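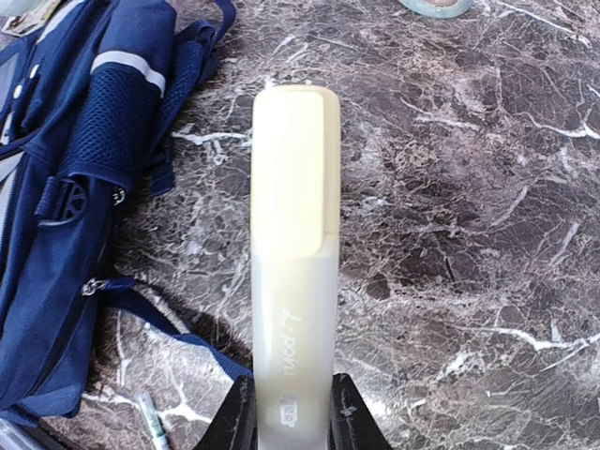
Lire un texte long et en garder une trace
Méthodologie du travail universitaire, séance 4
Notes de cours de Misaki Hamada

Rappel de la séance précédente

Nous avons vu la différence entre la lecture de repérage et la lecture suivie. La première sert à décider si le texte mérite notre temps. La seconde demande un crayon, une table et un moment sans téléphone. Aujourd'hui nous traitons seulement de la seconde, et surtout de ce qu'on écrit ou marque pendant qu'on lit.

Le texte de travail est le chapitre 2 de l'ouvrage de Mitsuko Matsuda sur les coopératives de pêche de Brorby. Il compte 20 pages. Ceux qui n'ont pas encore la photocopie peuvent la demander à Junpei Minami au secrétariat, le matin avant 11 heures.

1. Pourquoi on souligne trop

Quand on lit dans une langue qui n'est pas la sienne, on a tendance à souligner ce qu'on ne comprend pas, et aussi ce qu'on est content de comprendre. Je parle par expérience. Pendant ma première année d'études en France, mes pages étaient presque entièrement jaunes. En janvier, au moment de réviser, je devais tout relire, parce que la couleur ne me disait plus rien.

Le soulignement est une décision. Si l'on marque une phrase, on accepte de laisser les phrases voisines sans marque. Je propose la règle suivante : pas plus de deux passages par page, et jamais un paragraphe entier. Pour un paragraphe important, on trace une barre verticale dans la marge.

2. Le moment de marquer

Lisez d'abord le paragraphe jusqu'à son point final, les mains libres. Ensuite revenez en arrière et marquez. Cet ordre paraît lent, mais dans un texte argumentatif la phrase principale se trouve souvent à la fin, après une concession. Chez Matsuda, par exemple, le paragraphe qui commence par « Certes, les premiers adhérents... » présente d'abord l'opinion qu'elle va refuser. Un étudiant qui surligne tout de suite va garder l'opinion de l'adversaire et l'attribuer à l'auteure. J'ai trouvé cette erreur dans plusieurs copies l'année passée.

Mots à surveiller : certes, sans doute, il est vrai que, on a pu dire que. Ils annoncent presque toujours un « mais » ou un « cependant ». Entourez le second mot au crayon.

3. Les couleurs

Une seule couleur suffit pour la plupart des textes. Avec deux couleurs, on peut séparer la thèse et les exemples. Au-delà, il faut une légende écrite sur la première page, et il faut la respecter jusqu'au bout, ce que peu de lecteurs font.

Ne marquez pas les livres de la bibliothèque, même au crayon. Utilisez des feuillets adhésifs ou une feuille pliée en deux, avec le numéro de page à gauche et la remarque à droite.

4. La note de marge

Une note de marge doit pouvoir se comprendre trois mois plus tard. « Important » ou « à revoir » ne disent pas assez. Préférez un verbe et un objet :

définit « part sociale »
contredit p. 34
donne le chiffre pour 2 965 foyers
exemple faible, un seul village

La dernière remarque est un jugement. Vous avez le droit de juger, à condition que l'on voie bien que c'est vous qui parlez. Wakana Yokoyama, dans l'atelier de l'an dernier, mettait ses jugements entre crochets. Je trouve cette habitude très bonne et je l'ai prise à mon tour.

5. De la marge à la fiche

La fiche se rédige le jour même ou le lendemain, livre fermé pour le premier jet. On rouvre ensuite le livre afin de corriger et d'ajouter les pages. Elle comprend :

la référence complète (auteur, titre, lieu, éditeur, année, pages)
la thèse, en une phrase de votre main
le plan du chapitre
jusqu'à trois citations exactes, avec guillemets et page
une question que le texte laisse ouverte

La thèse ne se copie pas. Si vous n'arrivez pas à l'écrire avec vos mots, reprenez l'introduction et le dernier paragraphe du chapitre, puis essayez encore. Une phrase simple et un peu maladroite vaut mieux qu'une belle phrase recopiée sans guillemets, qui serait comptée comme un plagiat.

Travail à rendre

Une fiche de 80 lignes au maximum sur le chapitre 2, accompagnée de deux pages photocopiées avec vos marques et vos notes de marge. Les marques seront évaluées autant que la fiche. Écrivez votre nom sur chaque feuille.

Pour la séance 5, apportez aussi l'article sur le port de Briltville. Nous comparerons les deux textes à partir de vos fiches, sans les originaux sur la table.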